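Décalage de repère et planification : notes sur la refonte du module de saisie

Le module de planification que nous utilisons depuis le début de l'année souffrait d'un défaut connu. Quand la pose de l'objet était mise à jour pendant l'exécution, la trajectoire déjà calculée restait exprimée dans l'ancien repère. L'erreur finale dépendait donc du moment où la perception publiait sa nouvelle estimation. Sur un objet isolé, cela passait presque toujours. Sur un sol encombré, beaucoup moins.

J'ai repris le code en juin, avec l'aide de Mahtab Alipour pour la partie estimation de pose. Le dépôt s'appelle Parsa. Il contient le planificateur, l'interface avec le simulateur et une série de scripts de rejeu que je décris plus bas.

Horodatage

Premier changement : chaque pose porte désormais l'horodatage de l'image dont elle est issue, et non celui de sa publication. L'écart entre les deux atteignait 60 ms dans les cas défavorables. L'arbre de transformations est interrogé à cet instant précis, avec interpolation entre les deux états articulaires encadrants. Si l'un des deux manque, la requête échoue explicitement. L'ancienne version prenait le dernier état disponible sans prévenir, ce qui a masqué le problème pendant des semaines.

Second changement : la trajectoire est stockée dans l'espace articulaire pour l'approche, puis en cartésien, relativement à l'objet, sur les derniers 40 mm. Une mise à jour de pose pendant l'approche déclenche une replanification complète. Pendant la phase finale, elle ne produit qu'une correction bornée. Au-delà de la borne, le bras remonte et recommence.

Collisions

Le modèle de collision a été la partie la plus pénible. Les outils allongés posés au sol étaient approchés par des boîtes alignées sur les axes du monde. Pour une tige en diagonale, la boîte interdit une surface absurde, et le planificateur déclarait inatteignables des objets parfaitement dégagés. J'ai remplacé ces boîtes par des capsules orientées. Les anneaux restent traités comme des disques pleins : modéliser l'ouverture n'apporte rien tant qu'on ne cherche pas à y passer un doigt.

Tsutomu Iwasaki avait proposé une décomposition convexe générique. Je l'ai essayée. Elle est plus fidèle, mais le temps de requête devient irrégulier et les jeux de contacts changent d'une version du maillage à l'autre. Pour des tests de non-régression, c'est rédhibitoire. La branche existe encore, si quelqu'un veut la reprendre.

Rejeu

Une exécution est enregistrée sous la forme d'une graine, d'un état initial et d'une liste de messages horodatés. Le script de rejeu recharge le tout et vérifie que le planificateur produit la même suite de décisions. La base compte 300 scénarios. Avant la refonte, 11 d'entre eux donnaient un résultat différent selon la charge de la machine. Tous sont maintenant déterministes, à condition de fixer le nombre de fils du détecteur de collisions. J'ai perdu un mardi entier sur ce dernier point.

Pour la mise au point, je travaille surtout avec une vue plongeante. Elle se prête mal à l'évaluation des hauteurs, mais on y lit immédiatement l'alignement du préhenseur avec sa cible et l'orientation des obstacles voisins. Les ombres aident un peu pour le reste. 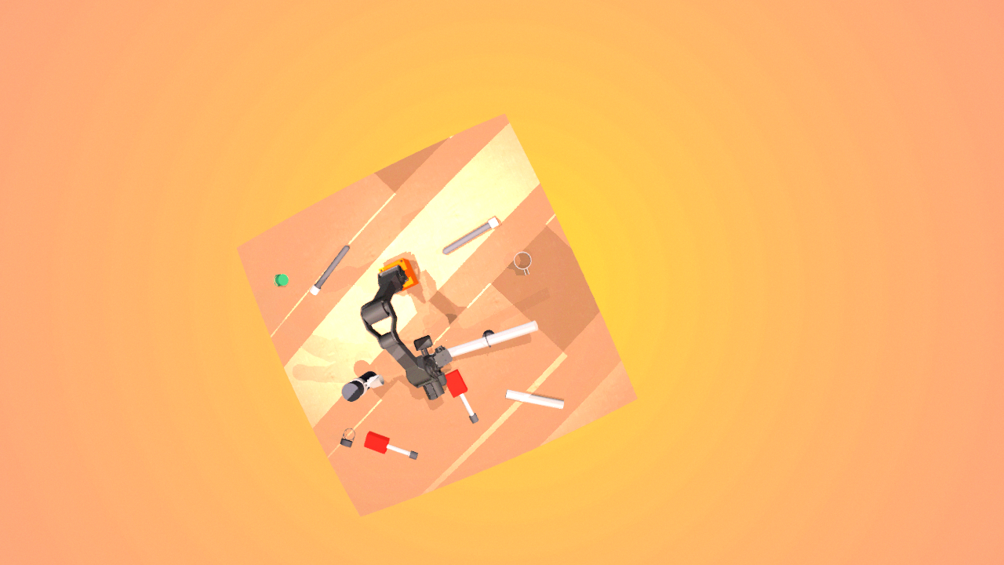 Vue de dessus en simulation : préhenseur au-dessus de l'objet orange, outils répartis sur le sol autour du bras.

Dans ce type de configuration, le préhenseur cache une bonne partie de l'objet visé. Une estimation fondée sur cette seule vue se dégrade donc au moment où l'on en a le plus besoin. Le filtre augmente la covariance de mesure en fonction de la fraction visible du modèle, calculée par rendu de profondeur à la pose prédite. Sous un seuil configurable, la mesure est rejetée et la prédiction conservée.

Le paramètre s'appelle min_visible_fraction. Sa valeur par défaut est prudente. Si elle est trop haute, le filtre dérive en boucle ouverte pendant toute la descente. Trop basse, il accepte des poses décalées vers le bord encore visible de l'objet. Le bon réglage dépend de la géométrie et je n'ai pas de règle générale à proposer.

Restent deux points ouverts. La correction finale ne tient pas compte des limites de vitesse articulaire près des singularités, et il faut pour l'instant réduire la borne à la main. Par ailleurs, le format d'enregistrement n'est pas versionné. Les fichiers produits avant juin ne se rechargent qu'avec le script de conversion du répertoire tools, à lancer avant toute comparaison.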